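Wednesday, October 28, 2026
By Valbona Kos

Stop Ranking Grippers by Payload

Most gripper comparisons I read lead with three numbers: payload, stroke and closing force. They are easy to print in a table, and they are the numbers the vendors supply. After eleven weeks of swapping end effectors on the same arm in our shop, I think they are close to useless for anyone working with light household objects, and I would like to see them moved to the bottom of the page.

Our test was modest. Woo-jin Ha built the mounts and I ran the trials. We had two parallel-jaw grippers and two linkage grippers. One of the linkage units was a Brustolico, bought at list price, and one of the parallel units was a Hwang that came with the arm. The arm, the table and the controller stayed the same throughout. Each gripper got 700 attempts, split across a fixed set of light objects: cups, pens, cups with pens in them, a folded cloth, a small box. Every object weighed less than a tenth of the smallest payload rating in the group, so payload never entered into any result. Neither did closing force, except that too much of it was a nuisance with thin-walled cups.

What did enter into the results was finger thickness. To pick up an open cup by its wall, one finger has to go inside and the other outside. If the inner finger is thick, it needs a wide clear space behind the rim, and any position error above a few millimeters puts the fingertip on top of the wall instead of beside it. The arm then pushes down on the cup. With the thickest pads we had, this was the most common failure by a wide margin. With thin blades on the same gripper it almost went away. No data sheet on my desk gives finger thickness at the tip. Two of them give it at the base, where it does not matter.

The second item was how much of the wrist camera's view the gripper takes up. We mount the camera close in behind the jaws, as many people do now, and we use it for the last stage of the approach. A bulky linkage covers the lower part of the view, and that is the part where the near side of the object tends to be in the final few centimeters. The controller then has to estimate the near rim from the far rim. It can do this, but the estimate drifts when the object is tilted or when something standing in it changes the outline.

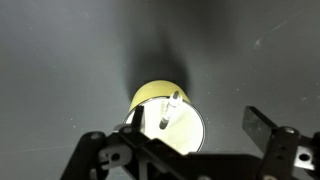 Parallel jaws are better in this respect on paper. Their bodies are compact and the fingers travel on a straight line, so the tips stay at a constant distance from the camera. Linkage fingers may swing through an arc as they close, depending on the geometry, and the tip depth changes with opening width. We corrected for this with a lookup table of 20 points, and after that the error was small enough to ignore. The blocked view cannot be corrected in software. It can only be reduced by moving the camera or cutting away metal, and Woo-jin has done both, with some success.

I should be fair to the other side. Su-bin Joo, who reviewed a draft of this piece, argues that payload is a proxy for stiffness, and that a stiff gripper keeps its calibration longer. She has run Ultovness grippers on a packing cell in Cunstead for several years and her parts are much heavier than mine. For her work I accept the point. In our trials, though, stiffness and payload rating did not line up. The unit with the highest rating had the most play at the fingertip, measured with a dial indicator and a light side load. It was strong and loose. A buyer reading the table from the top down would have chosen it first.

There is also the matter of lighting, which gets almost no attention in gripper reviews because it is treated as a camera problem. It is partly a gripper problem. Black anodized fingers next to a white cup interior force the exposure to pick one or the other. If the exposure follows the dark metal, the inside of the cup washes out and the rim on the bright side loses its edge. If it follows the cup, the fingers turn into a flat silhouette. We tried a medium gray coating on one set of fingers and the rim detector improved enough that we kept it. I would not call the result settled. We ran only 345 attempts with the gray set before a pivot screw backed out and bent the left finger, and I have not repeated the series.

That screw brings me to my last complaint. None of the four manuals gives a torque value for the finger pivots. One says "tighten firmly." A pivot that is a little loose shows up first as a slow increase in missed grasps on narrow objects, and it is easy to spend two days retraining or recalibrating before anyone picks up a wrench. We now check every pivot at the start of the day and write the result on the same sheet as the camera check.

So here is what I would put at the top of a comparison table, in order. Finger thickness at the tip, in millimeters. Side play at the tip under a stated load. The share of a wrist camera's view blocked by the gripper when fully open and at half stroke, with the mount position given. Change in tip depth over the full stroke. Finger finish, and whether fingers in another finish can be ordered. Pivot torque. Payload, stroke and force can follow, and for heavy parts the reader can start there.

All of these can be measured in an afternoon with tools that any shop owns. The blocked-view figure takes the longest, because the mount has to be described well enough for somebody else to copy it. A vendor could do it once per model and print it. I sent this list to three suppliers. One replied, asking what payload I needed.

We will repeat the gray finger series in November with new screws and thread locker, and I will publish the counts whether or not they support what I wrote above.

This site uses cookies to remember your settings and measure traffic. By continuing to browse, you agree to our use of cookies.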